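Traltwood Display Bust Plinth, Model 300

The Traltwood is a fixed-height plinth for life-size and near life-size collectors' busts. It is supplied flat and assembled with the hex key in the box. The top plate measures 300 mm square and carries a central threaded post, which takes most resin and fibreglass busts with a hollow base. Maximum load is 690 N, spread evenly over the plate.

The side panels are painted matt black and lock into the corner posts without glue. A removable rear panel gives access to the inside, where a cable for a lit base can be run down to floor level. Four levelling feet are fitted, each with up to 5 mm of travel.

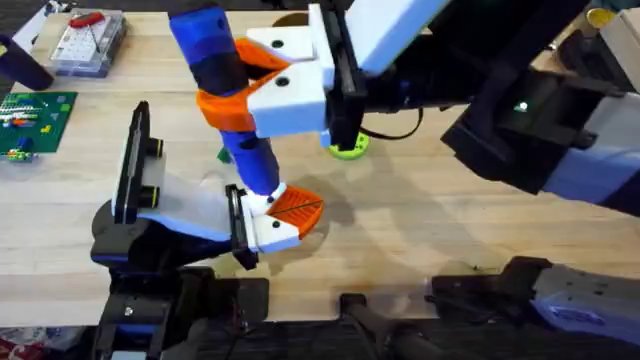 Busts with a solid base should be stood on the ring of felt pads and not fixed to the post. Unscrew the post and fit the blanking cap first. Heavy helmets, swept-back hair and raised collars move the weight to the rear, so turn the plinth until the access panel faces a wall.

The Prumus acrylic cover fits this model and is sold separately. It does not fit the older Kadlec plinth, which has a narrower lip.

Wipe with a dry cloth. Solvent cleaners will mark the paint. Keep out of direct sunlight, as painted resin may fade.

Spare feet and panels are ordered by part number from Gridex. Fitting notes by Ilari Kiiskinen, revised 22 September 2019.

This site uses cookies to remember your basket. By continuing to browse you accept our use of cookies. OK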